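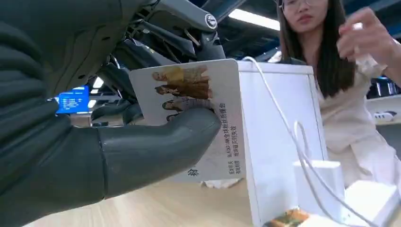 Four people in a row, in tans and browns, on a white card.

Clallholm Postcard and Printed Paper Fair
Posted Mar 3, 2023

The 123 bus to Clallholm goes by way of every farm gate in the county, so I arrived at the fair an hour after the doors opened and found that the good parking spaces and all the lighthouses had gone. I don't drive, so only the lighthouses hurt.

I collect postcards of seaside shelters. I mention it early because at a postcard fair it's the first thing you are asked, before your name and well before how you are, and you have to answer in a clear voice while a stranger decides whether you are a serious person. Shelters get a slow nod. Piers get a quicker one. A man ahead of me in the queue said "cats, mostly" and was pointed to a table by the fire door without another word.

Entry was £2 and a stamp on the back of the hand in the shape of what may have been a penny-farthing. The fair takes up the whole of the Corn Hall and spills into the room behind it, where the heating is. Dealers with long service get the back room. Dealers in their first year get the porch, and keep their coats on.

I started with Brukutska, who have had the corner under the clock for as long as I have been coming. They file by county, then by town, then by some third system which I have never cracked and which they will not discuss. Somerset was in good order. Lancashire had been through a lot. I found two shelters I already own, priced at three times what I paid, and spent a happy few minutes feeling rich. Then I found one I don't own, at the same sort of price, and the feeling passed.

The bargain boxes are under the tables, so the best way to see the fair is on your knees. Everything in them was 60p last year and everything in them is 60p this year, and I would like whoever is responsible put in charge of the trains. I came up with a promenade at Mablethorpe (shelter just visible behind a donkey), a boating lake, and a view of a bandstand with the message "Weather as you would expect. Mother no better. Bring the other shoes." That one isn't a shelter at all but I wasn't going to leave it there.

Messages are a whole branch of the hobby, and one I used to look down on. There is a dealer in the back room who sells nothing else. The cards are filed picture side down under headings such as Digestion, Lodgings and Reproach. Reproach was very busy. I had to wait my turn.

Lunch was at Diro, across the square, which does a cheese and onion pasty and a smaller cheese and onion pasty. Half the fair was in there with their purchases out on the tables, in spite of the grease, and I watched a grown woman blot a hand-tinted Llandudno with a serviette. It's possible to go to the bigger café by the church, but the dealers don't, and you would miss the gossip. The gossip was that table rents are going up.

The auction began at two. The catalogue runs to 1,573 lots, which sounds heroic until you learn that only the first stretch is sold in the hall and the rest goes by post over the following month. I had marked five. I was outbid on four of them by the same paddle in the second row, and on the fifth I was outbid by somebody on the telephone, which at least made a change. I then bought a lot I hadn't marked, a shoebox of mixed Scottish piers, mainly to have put my hand up.

The talk afterwards was on the Mamani printing works, which turned out cheap view cards for half the resorts on the east coast and used the same sky on most of them. Once you've been shown the sky you can't stop seeing it. There's a cloud on the left like a boot. I went straight back to my bag and there it was over Mablethorpe, and over the boating lake, and over a pier on the other side of the country where it had no business to be.

The next fair is in April, same hall, same doors, and the bus times will have changed by then, so check. Cash is still best. If anyone bought the Skegness shelter with the two prams out of the box under the clock, I saw it first and went to find my glasses, and I'd be glad to talk about a swap.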